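What we buy first, and what can wait

Posted 3 August 2018

I promised in June to write how the money question ended for our small robot cell. It did not end completely, but now I have a list, and the list is signed, so I can share the part that may be useful to other small workshops.

For readers who are new: I work in a shop in Flutdale where we make small metal housings and covers. My work is mostly planning. I am not a robot specialist, and I learned most of these words in English during this year, so please forgive me if I use some of them in a strange way.

The first plan was simple. We wanted to buy one robot with two arms, put it next to the bench where the parts come from the deburring, and let it place the parts into trays. Delwyn Lockyer, who owns the shop together with his sister, asked me to collect offers. I collected them from Vokent and from Oltbridge. Both offers were polite and clear on the first page, and both became difficult on the third page.

My mistake was that I compared the price of the arms. The arms are the easy line. After it come the grippers, the controller license, the base plate, the safety scanner, the training days, the spare fingers, the transport, and the electrician. In the Oltbridge offer the grippers were included, but only with standard fingers. In the Vokent offer they were separate, and one could choose the stroke and the finger length. When I put everything in one table, the order of the two offers changed. I made the table again the next morning to be sure.

Then there was the question of the fingers. Our parts are in 8 sizes, and the largest one is quite wide. If the gripper cannot open enough, we must buy a second type and also a tool changer, and a tool changer is not a small line in a budget like ours. I asked both sellers if one gripper could take all sizes. One said yes, and the other said "it should be possible." I wrote both answers in the table, but I did not feel calm with either of them.

It was Genji Honda who told me to stop asking and to try it in simulation before we order anything. He did this kind of work at his former company, Vlachopoulos, and he still likes to do it in the evening. We paid for two months of the software, less than the cost of one training day, and Genji built a simple model with the gripper, a flat surface and later also our parts. I sat next to him and asked many questions, probably too many.

I learned to look from the view close behind the gripper. From the side everything seems to fit. From behind, you see how much room is really left between the fingers, and also how much the palm itself covers. I had never thought about the palm. In the data sheet it is only one dimension in a drawing, and I had not written it in my table at all. Now it has its own column.

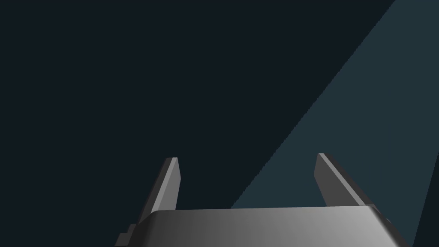

The right gripper in the simulation, fingers open and nothing between them.

After these evenings we changed the order of buying. We will take the robot from Vokent, with the longer stroke on both sides and one set of spare fingers. The tool changer is moved to next year, and maybe we will not need it. The largest size stays manual for now. Delwyn was not so happy about this, because the largest size is the most boring one to handle, but he agreed when he saw what the second gripper type would add to the total.

The training I kept at two days. The seller recommended more. I prefer to have money left for a second visit after we have used the machine for some weeks, when we know what to ask.

Some lines are still open. The electrician has not been here yet, and I have only his estimate by telephone. The floor near the deburring bench is not level, and I do not know if the base plate can correct this or if we must do something with the floor before. I put roughly 8 percent of the total as reserve. Genji thinks it is too little, and he may be right.

If somebody has experience with base plates on an old concrete floor, please write to me in the comments. The order for the plate goes out last, so I still have time to change it.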